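The Belt That Never Quite Stops

I got to Clorach in June, just as the night crew was heading out for breakfast, and the first thing I noticed was the dust – or how little of it there was. I grew up near a grain dock and I remember wiping the stuff off the kitchen windowsill every morning. The elevator here loads 50 railcars' worth of wheat on a good shift, and my shoes were still black when I left!

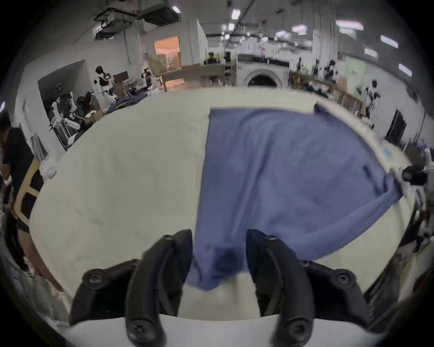

So where does all the dust go? Most of it stays in the grain, thanks to covered belts and a loading chute that drops right down to the pile and rises as the pile does.

The chute came from Bonditz, and the crew talks about it the way my uncle talks about his truck. Before it went in, the wheat fell 41 feet into an open hold, and on a windy day the harbor office would shut the whole thing down (sometimes for an entire afternoon, with a ship sitting there running up its bill). Now they keep going through most of it. Rain is another matter. Rain still means hatches closed and cards out.

I asked how the older belts were holding up, and got an earful about rollers.

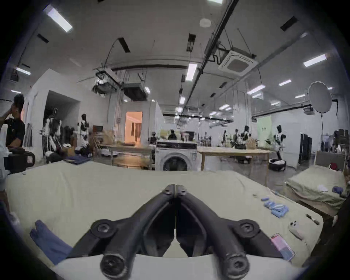
Sutanto wasn't so sure the chute deserved all the credit, and told me the rollers had been spilling more grain than the wind ever blew away. Change those on time, he said, and half the mess is gone before you buy anything new.

Fair enough. I walked the gallery with a flashlight and found five new rollers in one stretch, bright as dimes, next to a few that squealed like a shopping cart. A bad one lets the belt sag, the belt wanders, and then you're out there with a shovel.
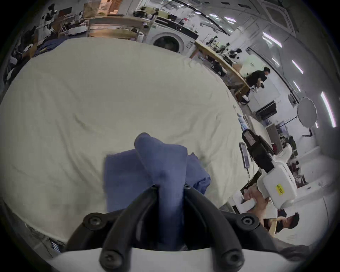 The shovels hang by the stairs, and they do still get used. Over at Clultalgate, the sister dock across the bay, they've started swapping rollers every 15 months whether they squeal or not, and Clorach is watching to see what that does to the repair budget.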